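How to Sort and Store Test Tubes in a Small Workroom

Updated April 2020

Most small labs and school prep rooms don't lose tubes to breakage. They lose them to bad storage. Tubes get washed, left in a drying basket, moved to a drawer, and pulled out again months later with a film on the inside and no label. Then they get washed a second time, or thrown away.

The routine on this page is the one we use in the Jidville workroom. It takes one person an afternoon the first time, and a few minutes at the end of each day after that. You don't need special equipment. You need racks, a flat table, a roll of tape, a marker, and a place to put things when you are done.

What you will need

A clear tabletop with enough space to stand a rack and reach it from the front
Test tube racks that match the diameter of your tubes
Bottle brushes in two sizes
Lab detergent, mixed to the strength on the package
Distilled or deionized water for the last rinse
Lint-free wipes
Label tape and a fine-tip permanent marker
A shallow bin for chipped or cracked glass
Safety glasses and gloves

Step 1. Empty everything out

Pull every tube out of every drawer, box and basket. Include the ones at the back of the cabinet. If a tube still has something in it and you don't know what it is, set it aside in a separate rack and follow your own lab's rules for unknowns. Don't pour it down the sink.

When we did this at Jidville we had 330 tubes, and 19 of them were chipped at the lip. A chipped lip will cut a glove, and it won't seat a stopper. Put those straight into the glass bin.

Step 2. Sort by size

Sort by outside diameter first and length second. A tube that is a little too narrow for its hole will lean, and a leaning tube spills when the rack is moved. If you are not sure of a size, drop the tube into an empty rack. It should slide in without force and stand up straight.

Keep glass and plastic apart. They wash differently, and plastic tubes pick up scratches when they knock against glass.

Step 3. Wash

Rinse each tube with tap water as soon as you can after use. Dried residue is what makes this job slow. Fill a tub with warm detergent solution and let the tubes soak, lying down and fully under the surface so no air stays trapped in the bottom.

Brush each one with an up-and-down stroke and a twist at the bottom. Check that the brush has a tuft at the tip. A bare wire tip will scratch the bottom of the tube, and a scratched tube can crack when it is heated.

Rinse three times with tap water, then once with distilled water. Water should run off the inside in an even sheet. If it beads up, wash the tube again.

Step 4. Dry

Turn the tubes upside down on a peg rack or in a basket lined with a clean wipe. Leave them overnight. Don't push paper towels down inside, as they leave fibers behind. If you use a drying oven, keep graduated tubes out of it and check what your plastic tubes can take before you put them in.

Step 5. Set up the rack on the table

Put the working rack toward the far side of the table with the open space in front of it. This sounds backward to people who like everything close to hand, but a rack near the front edge is the one that gets caught by a sleeve. Stand it square to the table so you can read along the rows.

Route any cables so they don't pass between you and the rack.

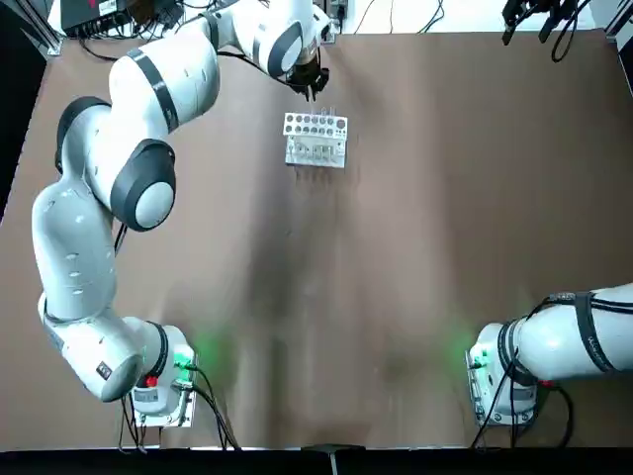

Fill the rack from the back row forward, left to right. Empty holes should always end up in the front. If you work with fewer tubes than the rack holds, leave a gap between groups so that a blank and a sample never stand side by side.

White racks show drips and stains early, so wipe them down at the end of the day with a damp cloth. Our older racks, the ones that came over from the Nyitrai room, are dark, and we found dried residue in the bottoms of the holes that had been there since October.

Step 6. Label

Label the rack as well as the tubes. A strip of tape along the short end with the tube size and the date washed is enough. Write on the tape before you stick it down. For tubes, put the label in the upper third, where it stays readable while the tube is in the rack.

Step 7. Store

Clean, dry racks go on a closed shelf with a sheet of clean paper laid over the top. One size to a shelf. We keep a stock sheet taped inside the cabinet door, laid out the same way as the one at Drunik so people can move between the two rooms. It has a line for each size, the number on hand, and the number at which to reorder.

The larger Tastholm store holds 1680 tubes on the same system, boxed in lots of 200 with the remainder in open racks for daily use. Take from the open racks first and break a new box only when they run low.

If a box has been opened and taped shut again, treat the tubes in it as unwashed.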